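July, and still light at nine in the evening

I have been meaning to sit down with this notebook since we got back from Litstead, and every evening something has come along and eaten the hour. Tonight the dishes can wait. The window is open, the neighbor's sprinkler is ticking away, and I have a glass of iced tea and a plate of the ginger cookies I swore I was saving for company.

So, the piano. I want to get it all down while I still have it straight, and I suspect in a year I will be telling it wrong at parties.

My aunt left it to me, as everyone in the family always said she would, and as I always hoped she wouldn't (bless her), because I had no idea where on earth I would put it. It's an upright, a Wolberg, which no tuner I have spoken to has ever heard of, with a walnut case and two brass candle holders that swing out from the front on little arms. She taught half the children of Litstead on it. I was one of them, and not one of the good ones! I remember the smell of the inside when she lifted the lid to show me the hammers, felt and dust and something like cloves, and I remember that I only ever practiced on the way there, on my knees in the back seat, with the music spread out on top of my brother's coat.

Getting it out of her house took most of a day. The movers were very kind and very large, and they had measured the hallway, but they hadn't measured the turn at the end of the hallway, and there was a long quiet stretch when the piano was neither in the house nor out of it and the older of the two just stood there with his hand on the lid as if he were calming a horse. In the end they took the porch rail off. I made sandwiches. The bill came to 410, which I paid without a murmur, and then I sat in the truck and murmured about it plenty.

It's 146 miles from her door to ours. I drove behind them the whole way, which was silly, as there was nothing I could have done but watch. We stopped once in Povard for gas and peaches. The peaches there are as good as she always claimed, and I'm sorry now that I argued with her about it for so many summers. I bought far too many and we have been eating them over the sink ever since.

Anyway! It stood in our front room for a couple of weeks to get used to the air, which was the advice I got from Ruan Mnguni, who came to look it over. I had pictured a tuner as somebody elderly in a cardigan, and Ruan turned out to be a young man on a bicycle with his tools rolled up in a canvas apron. He took off the front panel and the panel by the pedals and set them on a blanket, and then he played one note, very low, and listened to it until it was completely gone. I liked him right away.

He told me the soundboard was fine, the pins were tighter than he had expected, and the moths had been at some of the felt. There were 19 hammers that wanted attention. He also said it had been tuned flat for years, probably on purpose, by somebody who was being gentle with the strings, and that he could bring it up to pitch slowly, over three visits, or leave it where it was. I asked what he would do and he said he would leave it for a week and play it first. So that's what I did. I played it flat, all the old pieces from the red book, badly, with the windows shut so the street wouldn't suffer.

And I'll tell this notebook what I haven't told anybody else, which is that I cried a little over the one with the cuckoo in it. It's a foolish piece, only a page long, and the left hand does the same two notes the whole way. But she had written in the margin, in pencil, "listen for him," and I could hear her saying it.

We found all sorts of things under the keys when Ruan lifted them out. A hairpin, a bus token, the stub of a blue pencil, a dried-up lump that might once have been a raisin. I have put the lot in a saucer on the mantel and I can't bring myself to throw any of it away, even the raisin. Every one of those things was dropped by some child who was supposed to be doing scales, and I'd bet at least one of those children was me.

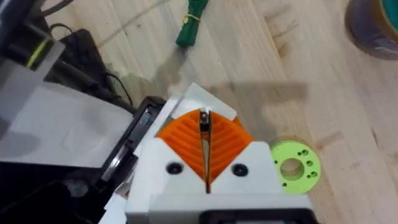

The hairpin I'm nearly certain was hers. She wore them in a row over her left ear, and she was forever shedding them, in the butter dish, in the hymnbook, once in a birthday cake. Kheri Obura came by for coffee on her way home and picked it right out of the saucer and said her grandmother had the same kind, and then we were off, and it was past six before either of us thought about supper. Kheri plays properly, I should say. She had lessons until she was grown and then stopped cold, the way people do. I got her to sit down at last and she played something slow with a lot of black keys in it, looking at the wall the whole time, and when she was done she closed the lid so softly I hardly heard it.

She says the flatness suits it. I had been leaning toward having it brought up, but now I am wavering again. If I never play with anyone else, what does it matter? And if I do, if her nephew brings his clarinet over as she keeps threatening, then we will all be sour together, and the poor boy will think it's his fault. I'll ask Ruan again when he comes to do the hammers.

Nel has been asleep under the bench through most of this. I thought the low notes would bother her, at her age, but she only sighs and moves her chin onto my foot, so that I can't reach the pedal. I've been playing without it. My aunt would approve, as she always said I used the pedal like gravy.

It's nearly dark now and the sprinkler has quit. I want to write to the family who bought her house, to say that the porch rail is in the shed, behind the storm windows, with the screws in a jam jar, and that it only needs putting back. I should have done it before we left. And I must remember to ask them if the peony by the steps came through all that trampling, and if it did, whether they would mind very much my coming back for a piece of it in the fall.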